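4.2 How competitors talked about supplements

Print this page | E-mail this article

We had expected, when we set out, that the figure and physique competitors in our study would be rather guarded on the subject of what they took and where they bought it. In the event the opposite was true of most of them, and a good many of the interviews ran well past the hour we had asked for. People who train twice a day and weigh out every meal spend a great deal of time thinking about these matters, often alone, and several were plainly glad of a listener who didn't compete and had no stake in the answer.

Of the 80 competitors who returned the first questionnaire, all had used protein powder at some point in the year before their last show, and so we soon stopped treating it as a topic of much interest in itself. What drew us in was the way they sorted everything else. Nearly everyone kept a sort of private ladder in mind, with ordinary foodstuffs on the lowest rung, then powders and vitamins from the high street, then products ordered from abroad, and at the top the things that one only spoke of with a coach. Where a given product sat on the ladder varied a good deal from person to person, and it moved as a show came nearer. A fat burner that seemed rather daring in September could feel quite everyday by the following spring.

Gyms mattered here more than we had guessed. The competitors at Grolis, a small and friendly place where the owner still opens up each morning, tended to ask one another before trying anything new, and a poor report from one member was usually enough to put off the rest. At Urnon, a much larger club with a busy shop at the front desk, advice came chiefly from staff and from labels. We don't wish to make too much of this, as the two gyms differ in all sorts of other ways (age and income among them), but the contrast came up again and again in our notes, and the competitors themselves remarked on it.
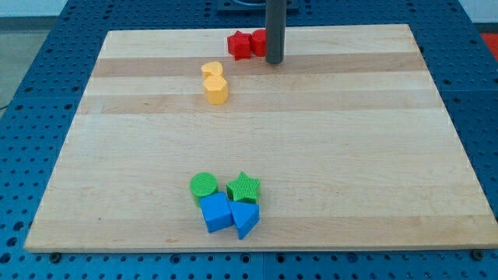 Labels deserve a word or two of their own. We asked everyone in the interview group to bring along whatever they were taking at the time and to talk us through it in their own way, without any prompting from us. Very few could say what was in a product beyond its first two or three ingredients, and this was as true of those with ten years on the stage as it was of the newcomers. What they could tell us, and at some length, was who had recommended it, how it had made them feel in the first week, and what it had cost. Trust ran along these lines far more readily than along anything printed on the tub.

Eleven of the competitors had at some time ordered a product from overseas that was held up or never came, and their accounts were among the liveliest we gathered. Most put the loss down to bad luck or a careless seller. Only 2 of the 11 said that they had gone on to look up whether the product could lawfully be brought in, and both did so after the event. The rest had simply ordered again from somewhere else, sometimes within the week, for the show date was fixed and they felt they couldn't wait. It would be easy to read this as recklessness, but it did not sound like that in the room. The same people would drive across town to find the right brand of rice cake, and they were careful to a fault with sleep and stretching.

The federation rules were a further source of muddle. Competitors who moved between tested and untested shows had to keep two lists in their heads, and the lists themselves changed between seasons. The Szulc checklist, which we handed out with the second questionnaire, asked them to mark each of 100 common products and ingredients as allowed, banned or unsure under the rules of their next show. "Unsure" was by some way the most popular answer, and it was given quite cheerfully. Several wrote in the margin that their coach would know. We take up the part played by coaches, and the rather different picture that came out of the Tromura follow-up, in section 4.3.

Contact the authors | Copyright and permissions | Back to top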